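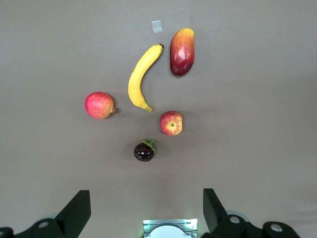 I want to make a case for artificial fruit. I have owned some for years, I have been teased about it in three different kitchens, and I think the people doing the teasing have not thought about what a bowl of fruit on a table is for.

Start with the real thing. In most homes I visit, the fruit bowl is half decoration. People fill it at the beginning of the week with whatever looked good at the store. The bananas go first, or they go brown. The apples last a while and get soft on one side. Something at the bottom leaks. Then one evening the whole thing is emptied into the trash or the compost, the bowl is washed, and it starts again.

I kept a record of this one year. From January through September I wrote down every piece of fruit I bought for the bowl in my own house and what became of it. The total came to 358. Of those, 93 were thrown out, which is more than a quarter. I live with one other person and we both like fruit. We are not careless people. The trouble was that I was buying for two purposes, to eat and to look at, and the second purpose wants a full bowl all the time. A full bowl for two people is too much fruit.

After that I split the two jobs. The fruit we eat is kept in the refrigerator or on a shelf by the back door, in small amounts, and it looks like nothing special. The fruit we look at is fake and stays on the table. We throw out very little now. I didn't keep a second record, so I can't give a number, but I empty the compost pail less often and there are no flies in August.

The usual objection is that fake fruit is dishonest. My neighbor Noémi Pap put it to me this way: a guest reaches for an apple, finds it weighs nothing, and feels foolish. I take that seriously, and it has happened at my table. But the guest feels foolish for a second and then picks the thing up and turns it over and wants to know where it came from. I have had longer conversations about a plastic pear than I ever had about a real one. And we don't apply this standard to anything else in the house. Silk flowers are accepted by people who would never allow a fake apple. So are electric candles and gas logs. A painting of a bowl of fruit hangs in a great many dining rooms and no guest has ever complained that it can't be eaten.

The second objection is that it looks cheap. Some of it does. The grapes are nearly always bad. They come on a rubbery stem, all the same size, with a seam you can see from the doorway, and I would tell anyone starting out to skip them. Lemons are often too yellow and too smooth. Oranges are hard to get right because the peel has to have pores, and a lot of makers settle for a few dents.

Other fruits do very well. A mango is a good choice, and I don't know why more people don't buy one. The color of a mango changes over its length, from yellow-orange down to a dark red, and a maker who gets that change right has done most of the work. A ripe mango is smooth and a little shiny anyway, so the shine doesn't give it away. The banana is also reliable. Its shape does the job, and if the stem is brown and the other tip has some green in it, the eye fills in the rest. The pomegranate may be the best of all. It has that crown sticking out at one end, and the skin of a real one already looks like leather or painted wood. I have put a real pomegranate next to a fake one and had to touch them both.

Apples are harder than they look. The small ones are more convincing than the big ones, and they should be set with the blossom end up now and then, the way a real apple lands when you put it down without thinking. People who arrange fake fruit tend to stand every apple up with the stem on top, like a drawing in a child's book.

That brings me to arrangement, where I think most of the trouble starts. Fake fruit gets piled too high. It is light, so it can be stacked in ways real fruit can't, and people do it. The result is a pyramid that no grocery bag ever produced. I would use fewer pieces. Five is enough for an ordinary table, and I would mix the kinds. Three of the same apple will show you the mold they came from. One of each won't. I have also come to like them set straight on the tabletop with no bowl, a bit scattered, with space between them. A plain table in a dull color is good for this. On a patterned cloth the fruit gets lost, and on a glossy table you see the undersides.

They do need care, and this is the one place where I think owners let the side down. Dust is what makes fake fruit look fake. A real apple never sits long enough to gather any. Wash the pieces in lukewarm water with a drop of dish soap, dry them with a towel, and keep them out of the window, where the reds go pink by the second summer. Check the foam-filled ones first, as some of them take on water and don't dry for days. If there is a price sticker on the bottom, take it off with cooking oil.

On cost, I paid 60 dollars for the set I have now, bought in two batches. That seemed like a lot for things I can't eat. Then I looked back at my record and thought about those 93 pieces in the trash. The set has been on the table through several winters and the only loss was a fig that the dog took.

I don't want to push this too far. If you have four children and the bowl is empty by dinnertime, you have a working fruit bowl and should leave it alone. If you bake, the soft bananas have somewhere to go. And I agree with Noémi that a fake fruit should never be mixed in with real ones. That is a trick on people, and a chipped tooth would be your fault. Keep them apart, the fake ones on the table and the real ones by the door or in the refrigerator, and tell the guests which are which before they sit down.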